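Clelulero: transcrições de discursos e debates de câmara municipal

Versão de julho. Mantido por Zohreh Rezaei e quem mais quiser aparecer.

O que é

O Clelulero junta transcrições de sessões públicas, debates eleitorais locais e folhetos de campanha do concelho de Gelton, com marcação de quem fala, de quem é interrompido e de que promessa está em causa. Começou como uma folha de cálculo para eu perceber quantas vezes se prometeu a mesma variante rodoviária (muitas!) e cresceu até ficar uma coisa que dá gosto abrir.

São 568 intervenções orais e 364 folhetos, todos em texto simples, com uma tabela de metadados à parte. Estou mesmo contente com o estado disto: pela primeira vez dá para seguir uma promessa desde o folheto até à ata, mandato após mandato, sem andar a saltar entre ficheiros.

Estrutura

intervencoes/ tem um ficheiro por intervenção
folhetos/ tem um ficheiro por folheto, frente e verso seguidos
tabelas/promessas.csv liga cada promessa aos textos onde aparece
tabelas/oradores.csv tem cargo, lista e mandato
notas/ guarda as dúvidas de transcrição ainda abertas

Campos principais de promessas.csv

id_promessa: número sequencial, nunca reutilizado
tema: habitação, estradas, água, escolas, finanças, outros
primeira_ocorrencia: identificador do texto mais antigo
formulacao: a frase tal como foi dita ou impressa, com erros e tudo
estado: votada, orçamentada, retirada, sem rasto

O estado "sem rasto" quer dizer apenas que não encontrámos seguimento nas atas que temos. Por favor não o leiam como "promessa quebrada"! Já vi um gráfico a circular com essa troca e custou-me um bocadinho.

Como foi feito

As sessões foram transcritas à mão a partir do áudio público, com o Sendora (o nosso pequeno script de alinhamento) a pôr as marcas de tempo. Cada texto passou por duas pessoas. Quando não concordaram, ficou a versão da segunda e a outra foi para notas/. Os apartes aparecem entre parênteses retos, os aplausos também. As hesitações ficaram quase todas, porque num debate aceso um "bem, quer dizer, depende" vale ouro.

Os folhetos vieram do arquivo Lamont, que os guarda em papel. Foram copiados um a um, mantendo as maiúsculas e a pontuação originais. O folheto mais comprido tem 700 palavras e uma única vírgula, e recomendo-o vivamente.

Limitações

As listas pequenas estão mal representadas: imprimiam pouco e falavam no fim das sessões, quando o áudio já é fraco. Há 10 intervenções sem orador identificado, marcadas com DESC. O tema "outros" está cheio demais e precisa de ser partido em dois ou três. As datas dos folhetos são muitas vezes inferidas pelo texto, e nesses casos o campo data_inferida vem a 1.
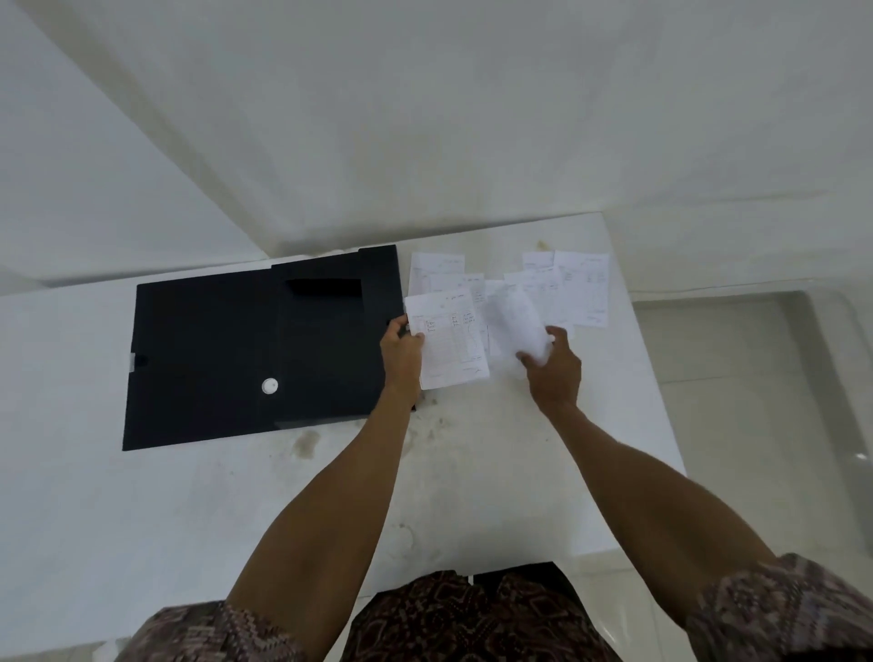

Quem quiser treinar um classificador de temas deve separar os dados por mandato e nunca ao acaso, senão a mesma frase feita cai dos dois lados e os resultados saem lindos e falsos. Também aconselho a juntar folhetos e intervenções só depois de os analisar em separado, pois o registo é muito diferente.

Licença e correções

Uso livre com atribuição. Só pedimos que se mantenha o id_promessa nas versões derivadas, para podermos comparar tudo mais tarde. Correções são bem-vindas e entram depressa: abram um pedido com o identificador do texto, a linha e a proposta de emenda. Se for questão de áudio, indiquem o minuto. A próxima revisão da tabela de oradores fecha a 21 de março, e o que chegar depois fica para a versão seguinte.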